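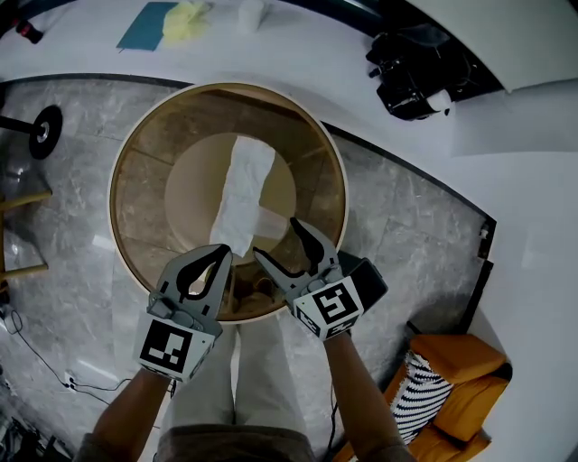

Why are round wooden tubs made of so many little pieces?

Wood grows straight, so it's easier to cut it into narrow strips and stand them side by side in a ring than to bend one big board into a circle.

Those strips are called slats or, if you want the fancy word, staves. I love that word! People have been making tubs and buckets from staves for more than 2,000 years, and a person who makes them is called a cooper. (Know anybody with the last name Cooper? Somebody way back in the family might have done this for a job.)

Try it yourself with craft sticks. Stand them up around a jar lid and put a rubber band around the whole ring. Now push gently on the outside. The sticks squeeze against each other and hold pretty well - that's the trick. On a lot of tubs a hoop does the job of your rubber band.

Wood also drinks up a little water and gets fatter. In an old washtub or a barrel, that closes the tiny gaps between the staves. When the wood dries out it shrinks again, and a tub left in the sun all summer can start to leak.

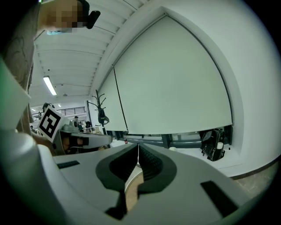 A reader in Fenham wrote to ask if you can keep a damp cloth in a wooden tub, and added, "Mine started to smell like a pond." Oh, I know that smell! Damp cloth and wood are not great roommates. Hang the cloth up first, and when it's dry, fold it in half the long way, then in half again. You get a nice long strip that fits in a small tub. Leave the lid off overnight if your tub has one, so the air can get in.

Home | Ask Me Why | Things to Make | Grown-ups

Contact Ilier Kids Pages | © Ilier | Back to top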